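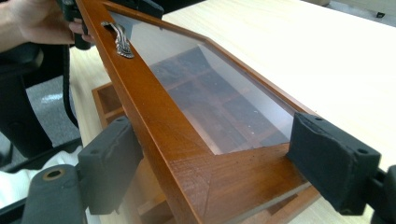 The clasp that sold me on it. Look at those little scrolls!

I have been looking for a proper box for my buttons since last September, when I moved the whole collection out of jam jars and into one big drawer and regretted it within a week. Buttons in a drawer turn into gravel. You open it looking for a pair of blue glass ones and end up with your arm in there to the elbow.

So when I spotted this one at the Parkley flea market, on a table full of lamps and dented cake pans, I got a bit giddy. Reddish-brown wood, a glass lid, a silvery clasp with all that curly relief on it, and inside it the nicest layout of compartments I've seen in a box this size. Small squares across the back, more small ones down both sides, and then a big rectangle right in the middle. I walked away from it twice (I do this, it never works) and then carried it home on the bus with both arms around it.

There's no maker's name anywhere that I can find. The seller thought it had been a tea box at one time, and I can see that. The little squares would take tea bags standing up very happily. A reader who collects fountain pen nibs told me hers is nearly the same and she keeps a sugar bowl in the big middle part, which I love. Mine is for buttons though, and that's final.

The floor of the large compartment has gone a darker orange-brown than the rest and has plenty of wear marks. I thought about sanding it. I got as far as finding the sandpaper! Then I put it away again, because I like that something lived in there for a long time, and once it's full of buttons you'd never see it anyway.
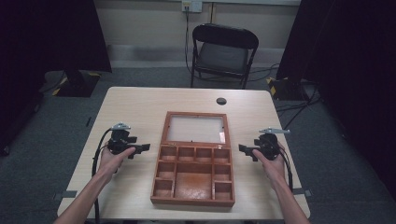 Should you line the compartments before putting buttons in?
It depends on what you're storing. Plain plastic and wood buttons are perfectly fine on bare wood, but for glass, shell or anything painted I cut a square of thin wool felt for each section and leave it loose so it can be shaken out.

My felt is a gray one from Grundetti, left over from a pincushion phase. I made a paper template for one square first and tried it in every small section before cutting anything, and I'm so glad I did. Old boxes are never quite even. One of the side ones needed a sliver taken off.

For the wood I'm using Flurkness beeswax polish, the soft kind in the flat tin. A tiny bit on an old T-shirt, rubbed along the grain, left overnight, buffed in the morning. Don't let it build up in the corners where the rails meet, or you'll be picking it out with a toothpick. Ask me how I know. For the glass, just a damp cloth and then a dry one, and spray the cloth and never the lid, so nothing creeps in under the wood. 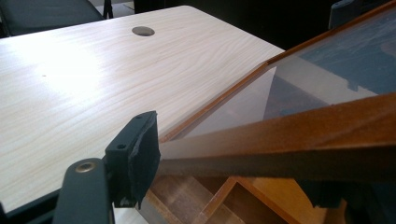
Glass and frame at an angle, with the tabletop grain showing faintly through.

I'm completely in love with the glass. My last box had a solid lid and I forgot what was in it, and then I bought more of what was in it. At last count I had 3,402 buttons (yes, I counted, it was raining), and clearly they aren't all going in here. The plan is that this box gets the favorites and everything else stays in the Eyvindsson drawers, sorted by color.

The first batch so far:
Small squares along the back: glass, shell, brass, leather
Left side: toggles and tiny shirt buttons
Right side: the painted ones, and coat buttons that lost their coats
Middle: whole sets, still on their cards

I have 29 carded sets and I'm hoping most of them will lie flat in the middle if I overlap them like roof shingles. If they don't, the coat buttons are moving out.

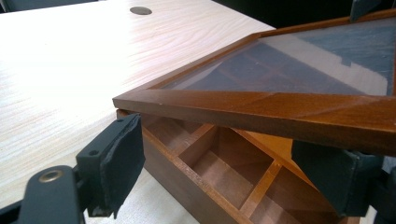 Lid raised. I love the diagonal seams at the corners, pale nicks and all.

Those nicks along the top of the frame are staying too. I tried a brown wax crayon on one small spot and it looked worse, so I wiped it off and called it done.

Next up is labels. I'd like something I can tuck under the felt and change later, maybe strips of card with the names in pencil. If you've got a box like this and you've found a neat way to label it without glue, please leave me a comment, I'd love to see it!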